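Cikano Object Collection
Gallery: Round Wood and Its Neighbors

Text by Hwa-young Noh

The Cikano collection holds 230 everyday objects, kept on open shelving in the Ryu room and listed in a plain catalog that anyone in the building can edit. Most of the objects are things a person would find in a kitchen, a toy box or a garage. This gallery covers one wooden stand and the small items that shared a table with it. Older pages cover the metal kitchenware and the soft toys.

The stand is a simple thing. It has a flat round base, a thin rod and a smaller disc at the far end of the rod. Laid on its side it looks like a lopsided dumbbell, and that was its name in the catalog until August, when the wooden entries were rewritten. It is now listed as "stand, wood, round base." People still search for it under the old name, so the old name was kept as a second heading. 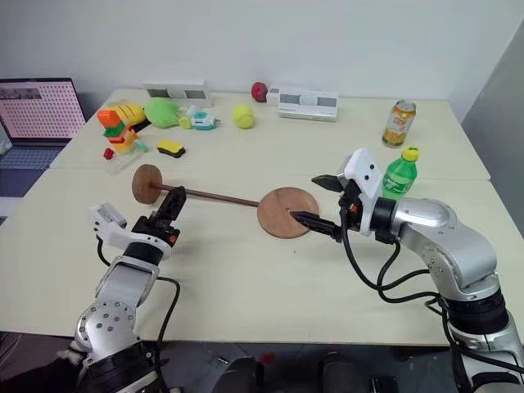 Wooden objects make up a small part of the collection. There are 16 of them, counting the spoons, and they are spread over 4 shelves because they were added at different times. I would like to see them together. The difficulty is that the stand does not share a height with anything else. Upright, it needs a tall shelf. On its side, it takes up the width of several smaller objects and will roll in an arc if the shelf is bumped. At the moment it lies down with its base toward the wall, and it has stayed put.

About the stand

The base is the heavier end and the part most people notice. The grain runs in straight lines across the top, and the edge is cut clean and is a little darker than the face. The rod is darker again. In the lamp light of the Ryu room in the evening the difference nearly disappears, and the whole piece reads as one brown. By day the two tones are easy to tell apart.

There is also a small round hole in the base, near the center. The catalog entry does not say what it is for. I have heard several explanations and have not written any of them down, as none came from a person who knew. If a reader has seen the same pattern before, a note through the catalog form would be welcome. The entry has a field for construction, and at present it says only "disc, rod, disc; hole in large disc."

The Balanis shelf is where wooden pieces go when they need attention. An object moves there if it has a splinter, a loose joint or a sticky surface, and it comes back when one of us has dealt with it. The stand has been there once. The note from that visit is short and says that the rod was checked for play and the surface was wiped down. No glue was used. I mention it because a later note in the same file speaks of glue, and that one belongs to a different object and was pasted into the wrong entry. It has been moved.

Two ways up

Objects with a clear top and bottom are entered in the catalog in their standing position. For most of the shelves this works without any discussion. A cup stands on its foot and a bowl stands on its base. A few objects have no standing position at all, such as a sponge or a ball, and those are entered as they fall.

The stand belongs with the cups and bowls, although it spends most of its time lying down. Its catalog position is upright, with the large disc flat on the table and the rod pointing straight up. In that position the small disc is high above the base and the eye goes to the rod first. Lying down, the two discs get equal attention and the difference in their size is much clearer. 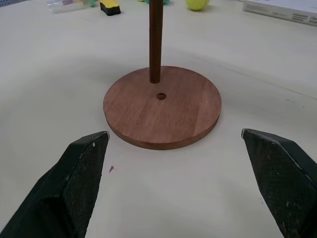 The stand upright on a pale tabletop, showing the hole in the base and the foot of the rod.

The grain is the easiest way to tell which direction the base has been turned. We have started using it in the notes, writing "grain across" or "grain away" depending on how the lines run from where the writer is sitting. It saves a sketch. The method does not work for painted wood, and it is not much use on the spoons, where the lines all run the same way and everyone already knows which end is which.

The neighbors

The table also had a group of brighter objects toward its far side. All of them have catalog entries of their own, and I have put the main points together below for readers who came to this page first.

Stacked block toy. The interlocking blocks are orange, green, yellow and red. It sits with a clear plastic tray beneath it. The entry treats the stack as one object, which means it should be put away assembled. Anyone who takes it apart for a good reason should say so on the card. A small red block is often found near it and is entered separately.

Banana. A yellow toy banana. It has been in the collection for a long time and is one of the most requested objects, mostly for drawing. It goes on the shelf with the other toy food.

Green plush toy. Soft toys are covered in full on their own page. This one is noted there as "green, plush." We keep the soft toys away from the wood on the shelf, as lint settles on the grain and takes a long time to brush off. On a table it makes no difference.

Small teal and white toy. It has a light green piece attached. The entry is one of the weaker ones in the catalog and needs a better description than color alone. If you have it out, please add a line on its shape before it goes back.

Sponge. Yellow, with a black base. It is an object in the collection and should not be used for cleaning. The cleaning sponges are under the sink in the Ryu room, in the bucket.

Tennis ball. A bright yellow-green ball. The entry asks for it to be stored in a shallow dish, and the dish has its own label now.

Apple. Red. It goes on the toy food shelf beside the banana, and the two are usually signed out together.

The table

The table is white, and its top is made of two pale panels joined together. The join is visible as a thin line. I have come to like the surface for wood. Brown objects stand out clearly on it, and the grain can be read from a chair without leaning in. Bright objects do well too. White and clear ones are harder, and the plastic tray is easy to miss when clearing up.

Small specks show on it more than they did on the old gray table. A dry cloth takes care of most of them. Please do not use the spray on the shelf by the door, which is meant for the windows and leaves a film that the wood then picks up.

Care of wooden objects

These are the same notes that hang inside the cupboard. They are repeated for people who work from the page.

Pick the stand up by the base. The rod will take the weight, but a hand on the base is steadier when the shelf is crowded.

Wipe wood with a dry cloth. If that is not enough, use a damp one and then dry the surface straight away. Wooden objects should not be left to soak, and that includes the spoons.

Keep tape off all wooden surfaces. Labels go on a paper tag with string, tied around the rod or handle. On the stand the tag goes close to the small disc.

Leave the hole in the base empty. We have found a pencil stub in it before.

If anything is chipped, loose or rough, put it on the Balanis shelf with a note and leave the repair to whoever picks up the note. A line in pencil is fine.

Changes to the catalog

The Tiltis index is the printed version of the catalog, kept in a binder next to the light switch. It was last printed before the wooden entries were rewritten, so the stand still appears in it under the dumbbell name. The page numbers have not changed. I have added the new heading by hand until the next printing.

Entries are limited to 200 words in both versions. The limit was set for the binder, where a longer entry runs over onto a second sheet and tends to lose it. The entry for the stand is well under that — there is not a great deal to say about a disc, a rod and another disc — and the spare room can go to construction notes if they arrive.

Measurements for the wooden objects are being taken again. The earlier ones mixed units, and in a few cases the height was entered where the width should be. Until the new figures are in, please measure the object itself before planning a box or a shelf space around it.

Borrowing

The stand can be signed out like any other object, using the sheet in the Ryu room. It has no case. A shoebox is too short for it, so bring a longer box or a towel to wrap it in. Returns go on the table, and I put them back on the shelves at the end of the afternoon.

Next page: Spoons and Other Long Wood
Previous page: Soft Toys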